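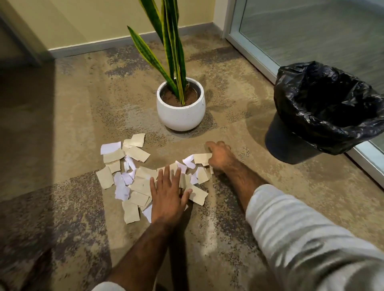

Notebook, Grulness floor robot, 16/01/2024

Main job was the pick-up head. It has been dropping card since the last belt change and I wanted it sorted before Benley ask for the unit back.

Started with the torn paper pile as usual, on the patterned carpet in the corner with the snake plant and the bin. Tan card and thin white paper mixed, crumpled and flat, pressed down by hand so it lies as it would after somebody has walked over it. A fluffed-up pile is too easy for the rollers and tells us very little. Kept the plant pot close to the scraps on purpose, so the machine has to work up to something it must not push.

As found: took the white paper well enough. Flat card went under the front lip and stayed there. Two runs, same result. The front roller was turning but slower than the rear one, and there was a faint chirp from the left side on carpet, none on the bench.

Switched off at the isolator, battery out, unit on its back on the foam. Things found, in the order I came to them:

Hair and carpet fibre wound round the left end of the front roller, packed hard behind the end cap. Cut it off with the hooked blade. The bearing behind it was dry and gritty, so I changed it. Right-hand bearing spun freely and I left it alone, but see below.

Front lip set too high. The gap to a flat plate was nearer 3 mm than the 2 mm on the Umance sheet. Both slotted screws had backed off a little. Reset to 2, thread lock on both, marked the heads with paint pen so we can see if they move again.

Belt tension. The gauge read 70 on the front belt and the sheet says 200 for a new one. I think whoever did the last change (me, in November) tensioned it cold from the box and never went back after the first hours. Brought it up to 200, ran it for ten minutes on the bench with the guard on, checked again and it had dropped slightly. Topped it up. It wants another look after a day of proper running.

Bin flap seal has a nick in the lower edge. Not losing suction as far as I can tell with a strip of tissue held against it. No spare in the drawer. Have asked Kumarasinghe for two.

Wiped the floor-facing sensors with a dry cloth. The rear left one had a smear across it. The front pair were clean. Do not use the spray on these -- it leaves a film, and the machine then sees drop-offs that are not there and backs away from dark patches. It did that last autumn on the grey bits of this same carpet and we spent a morning looking in the wrong place.

Put it back together and ran again on the same corner with the same scraps. White paper fine. Flat card now goes in on the first pass if the long edge meets the roller. A broad piece lying square to the machine still gets nudged forward before it is taken, around a hand's width. It did not touch the pot. Chirp has gone.

One thing I don't like. It slows down near the glass panel in a way it doesn't near the wall. It could be the side range sensor getting a poor return off the glass, or the white metal at the bottom of it. I did not touch the settings. Want to try it with a strip of masking tape along the glass at sensor height and see if the speed changes. If it does, we know where to look. If it doesn't, it is probably in the map and I would sooner wipe the map and teach the corner again than start altering limits.

Also, the right-hand bearing. It is the same age as the one I took out. I left it in only for lack of a second one. Order a pair and do both together next time, it is the same strip-down.

To do:
Belt tension again after a day's running
Tape test on the glass
Bin flap seal when it comes
Pair of bearings, front roller
Correct the service sheet on the wall, it still shows the old lip gap

Old bearing is in the bag in the top tray if anyone wants to feel how bad it was. Battery is on charge. Unit is on its dock with the head guard fitted, fine to run but not overnight until the belt has been checked.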